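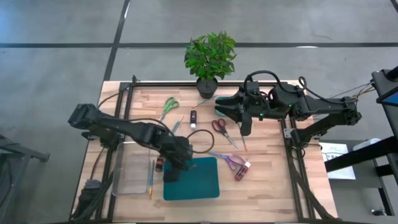
Paint, Water and a Plant in the Way: Setting Up a Shared Craft Table

Project report by Jamshid Pakzad
Project partner: Everaldo Seixas

Why we picked a table

When the list of project topics went up in September, most people in our class went for something with a bit more sparkle. Everaldo and I picked the table. I know how that sounds, but we had both spent a lot of time at shared work tables, at school and at home, and we had both lost brushes, knocked over water and put an elbow in someone else's wet paint. It seemed to us that the way a table is laid out has a lot to do with whether you enjoy an afternoon of painting or spend most of it saying sorry.

So our question was a plain one. If you have a single wooden table, a tray, a few brushes, something to hold water and a potted plant to paint from, where should everything go? We also wanted to know whether other people would put things back in the same places without being told, and that ended up being the part we talked about the most.

What we worked with

We kept the list short on purpose. The table has a light wooden top, and we decided early on to leave it bare. Everaldo was in favor of a cloth, and his reasons were good ones (his mother has a very nice dining table and he has been in trouble before), but a cloth slides, and it bunches up under a tray at exactly the wrong moment. We tried one for a single afternoon and folded it up again.

The tray is teal and rectangular. We had a white one first, borrowed from the art room, and it had to go back. I was sorry about that until I saw how much easier it is to spot a teal tray against pale wood when you are looking at your paper and reaching sideways.

The plant is the same one all the way through. It has small pointed leaves, a great many of them, and it lives in a round black pot. We wanted something with enough detail to keep a painter busy but with a simple enough outline that a beginner wouldn't give up. My aunt offered us an orchid, which was kind of her, but I didn't want to be responsible for an orchid.

The brushes are ordinary thin ones. The one we used most has an orange tip, and after a while we simply called it the orange brush, as in "who has the orange brush," which was a question that got asked a lot.

How we tried things out

We tested three layouts, which we named after streets near the school so that we wouldn't start calling them good and bad before we had tried them.

In Pichler, the plant stood in the middle of the table with everything else gathered around it. This looked lovely and was a nuisance. Every reach went past the leaves, and by the end of each session there were bits of green in the paint. If two people sat across from each other they also couldn't see one another, so passing things over turned into a guessing game.

In Stivari, the plant went to one side and the tray to the other. This gave us a big open area for paper, and for one person it was very comfortable. With two people it was less fair. Whoever sat near the plant had a wonderful view and nothing to paint with, and whoever sat near the tray had the opposite problem.

In Randley, the plant stood at the back edge, close to the center, with the tray over on the left and the brush resting near the pot. The front stayed open for paper. We came to this one last and a little by accident, after Everaldo pushed the pot back to wipe up a spill and didn't bother to pull it forward again.

Our sessions were short, 18 minutes of painting and then tidying, and we asked each painter to put everything back where they thought it belonged. We didn't tell them what we were looking for. Afterward we chatted with them about how it had felt, and I wrote the answers down in a notebook that now has a great deal of green on it.

What we noticed

Randley was the favorite, and it was my favorite too, so I have tried to be careful about how strongly I say this. People told us they liked having the plant behind everything, where they could look up at it and down at their paper without moving their heads very much. Several of them said it felt more like a desk and less like a dinner table.

The tidying was a different story. The tray nearly always went home to the left side. The plant hardly moved in any layout, I suppose because a pot of soil is heavier than anything else we had out. But the brush went everywhere! It was left on the tray, beside the pot, on the paper, and once in a coat pocket, where it stayed for 2 days. Laying it down flat by the pot works while you are painting, and we still think so, but it doesn't give the brush a real place to live, and people treat it accordingly.

What we would change

I would like to try a small stand for the brushes, something low enough that it wouldn't hide the plant. Everaldo would like to try a second tray on the right, so that left-handed and right-handed painters are treated the same. He is left-handed and brought this up more than once, and he was right to. We would also ask more beginners, as too many of our painters were friends who already knew what they liked.

The plant is doing well, and it is staying at my house over the summer.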